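People wanted for hand-held gripper sessions (paid, no experience needed)

Posted July 12, 2023
Luvska, recording group
Contact: Yoon-hee Shim

Need people. Soon. We are gathering examples of small everyday tabletop tasks done with a pair of hand-held grippers, and the current set is brushes into a cup. Makeup brushes, thin ones, fat ones, whatever is on the table. Pick up, carry, stand it in the cup, let go. Reset. Again.

Where we are: 942 good takes on the brush task. Target is 1,187 before we freeze the set and start training. After that comes the next set (lids and jars, probably, still arguing) and that one wants 800 more from scratch. So there is work through October for anyone who likes it and turns up.

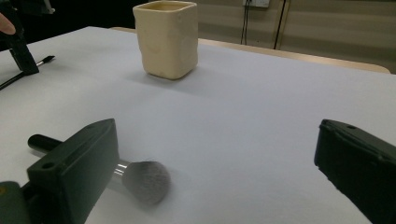
What you do in a session

You hold one gripper in each hand, squeeze to close, ease off to open. Camera rides on the tool. Each take is short, start to finish one go, no pausing to think halfway. If you drop something, keep going, pick it back up, finish. Dropped-and-recovered takes are useful, we keep those. What we can't use: reaching in with your bare fingers to fix a brush, covering the lens, stopping dead because someone talked to you.

Between takes you lay the brushes out again. Different spot, different angle every time please. People fall into a pattern by the tenth one and then the learner just memorizes the pattern. We will nag you on this.

Left-handed people especially please write. The set so far leans heavily right and it shows in how the policy grabs things.

Session is 35 takes, with a break when you want it. Sit or stand, up to you. Paid per session, same day, even if some of the takes get thrown out at review. Rate is in the reply mail, it depends on whether you also do the labeling after.

Who we want

Adults, steady enough hands, OK with repeating a thing many times. You do not need to know anything about robots or machine learning. Slow is fine. Smooth is better then fast. Glasses fine. Long sleeves roll up, rings and bracelets off, they catch.

You should be able to hold a tool in each hand for a stretch without it hurting. If your wrists bother you, tell us and we will do shorter runs.

Hands can show up in the recordings, at the edges mostly. Faces are not wanted and we cut any take that has one. Voices are not kept. You sign a one page form saying we may use the takes for training and may share them with Josier, who run the models on their side. Read it before, not at the door. Changed your mind later? Write within two weeks and your takes come out.

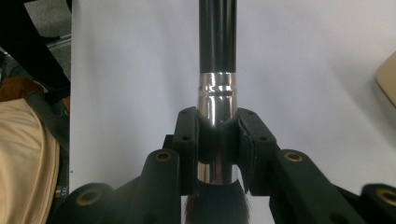 A word on grip, as it is the question everyone asks. Close until it holds, no harder. Grab brushes by the handle or the metal part, both are fine, mix it up. Not by the bristles if you can help it. Tilt with your wrist before you get to the cup, so you aren't fishing around over the rim. First few takes are practice and don't count toward anything.

Also looking for one person to do take review, part time. Watching clips, marking start and end, flagging bad ones. Dull but calm. Training given on our in-house tool (Lu, it is called, it crashes sometimes). Needs good eyes and some patience, can be done from home once you know it.

How to sign up

Mail Yoon-hee Shim, subject line "brushes". Say:
- which hand you write with
- mornings or afternoons
- sessions only, review only, or both
- if you have recorded with us before, wich set

No resume for the sessions. For review send a few lines on what you have done before, anything counts.

Replies usually go out next day. Slots go in the order mails come in. If you can't make yours tell us the evening before so the next person on the list gets it.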